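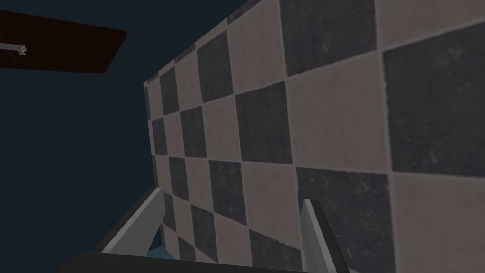

Page last changed: July

Building Estimating 1
Handout 4: Measuring Up and Writing the Takeoff
Instructor: Gonzalo Vidal. Lab sections: Anong Ruangrit

Read this before the Thursday lab. Bring a tape, a pencil and the blank takeoff sheet from Handout 3.

What a takeoff is

A takeoff is a list of the materials a job needs, with the quantity of each. It has no prices in it. Prices go on the estimate sheet, which we start next unit. Keep the two apart, even on a small job. If a price changes, you should be able to redo the estimate without touching the quantities.

Gross and net area

Gross area is length times height, or length times width, with nothing taken out. Net area is what is left after doors, windows and other openings are subtracted. Write down both. Paint is often figured from gross area on small rooms, since cutting in around a window takes as long as rolling the wall would. Wallboard and hard finishes are figured from net area plus waste.

The practice building for this unit is the Cutton annex. Its long corridor has 900 square feet of wall, gross. The ceiling in the main room is 600 square feet. Use these to check your own measurements. If you are off by more than a few feet, measure again before you go on.
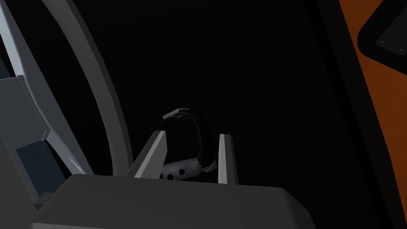
Order of work in a room

Start at the main door and go clockwise. Write each wall on its own line and give it a letter. Take the width at floor level and again at shoulder height, and record the larger one. Then take the height at both ends. Old walls are seldom square, and the Greltdale drawings we used last year showed several heights that did not match the building.

Do openings after the walls are finished. Give each one the letter of its wall and a number, so the second opening in wall C is C2. Measure inside the trim for paint and outside the rough frame for board.

Waste

Waste covers cuts, breakage and pieces kept for repairs. It is added to net area at the end, once, and shown on its own line. A common mistake is to round each wall up and then add waste on top. For plain sheet goods in square rooms we will use 13 percent in this course. For diagonal layouts or rooms with many corners, allow up to 20.

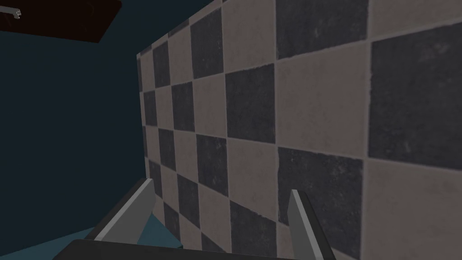
One line on the takeoff sheet should stand for one thing that can be ordered. If two items have different colors, sizes or finishes, they get separate lines, even when they go on the same wall and are installed by the same crew. A checkerboard wall in dark charcoal and pinkish-beige squares is a good case: two lines for tile, with the area split between them, and a third line for grout, lighter here than the dark tile. Students who enter the whole area once as "tile" have to go back and divide it later. The same rule holds for trim and base, and for paint if the ceiling is a different sheen from the walls.

Checking

Trade sheets with your partner and redo the arithmetic from the raw measurements. Do not copy totals. Initial each page you check. Sheets without a checker's initials will be handed back.

For the lab

1. Measure the corridor and the main room at Cutton.
2. Fill in gross area, openings and net area for every wall.
3. Add waste on a separate line.
4. Turn in the raw measurements with the finished sheet.

Reading for next time: Petek, chapter on unit prices, first half only.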